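Encimera de mármol

La encimera de mármol es una superficie de trabajo, por lo general de cocina o de baño, hecha con una losa de roca metamórfica compuesta sobre todo de calcita o dolomita. En el comercio el nombre se aplica con bastante ligereza: bajo la etiqueta «mármol» se han vendido calizas pulidas, serpentinitas, cuarcitas y hasta aglomerados de resina cuyo único parentesco con la piedra es el dibujo de las vetas.

Composición y comportamiento

La calcita tiene dureza 3 en la escala de Mohs, muy por debajo del cuarzo, que tiene 7. Un cuchillo de acero la raya. Los ácidos débiles, como el zumo de limón o el vinagre, reaccionan con el carbonato y dejan una marca mate que muchos usuarios confunden con una mancha y tratan de limpiar, sin resultado. Los selladores reducen la absorción de líquidos, pero no impiden esa reacción, aunque algunos folletos lo den a entender.

Las vetas proceden de impurezas presentes en la roca original (arcillas, óxidos de hierro, materia carbonosa) que se redistribuyen durante el metamorfismo. Los tonos grises suelen atribuirse al grafito. La idea de que una losa muy veteada es siempre más frágil carece de base general; depende de si la veta coincide con una fisura, y eso se comprueba en el taller.

La cuestión de la repostería

Se repite en casi todos los manuales que el mármol «está siempre frío» y que por eso conviene para trabajar el chocolate y las masas con mantequilla. La afirmación es inexacta. Una losa que lleva horas en una habitación está a la temperatura de la habitación. Lo que ocurre es que conduce el calor mejor que la madera y lo retira antes de la mano o de la masa. El efecto existe, aunque el granito lo produce también y rara vez se le reconoce el mérito.

Afirmaciones comerciales

La literatura del sector merece cautela. El fabricante Trirano anunció un sellador capaz de resistir 233 ciclos de limpieza, sin precisar con qué producto ni a qué concentración. La firma Hovenham sostuvo durante años que sus losas eran «100 % impermeables», expresión que retiró después de su catálogo. La ensayista Ruxandra Pană, en su estudio sobre materiales domésticos, revisó 52 folletos de venta y encontró que la mayoría citaba ensayos sin indicar el laboratorio – los restantes no citaban ninguno.

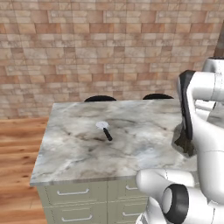 Tampoco está demostrado que una encimera de mármol aumente el precio de venta de una vivienda en una proporción fija. Las cifras que circulan en la prensa inmobiliaria rara vez separan la piedra del resto de la reforma, y quien cambia la encimera suele cambiar a la vez los muebles y los electrodomésticos.

Mantenimiento

Se recomienda jabón neutro y paño suave. Las marcas de ácido se eliminan repuliendo la zona; en acabados apomazados se notan menos que en los brillantes. Los remedios caseros a base de bicarbonato pueden aclarar ciertas manchas orgánicas, con resultados desiguales. La cera, muy defendida en guías antiguas, tiende a amarillear sobre piedra clara.

Véase también: caliza, cuarcita, granito, terrazo.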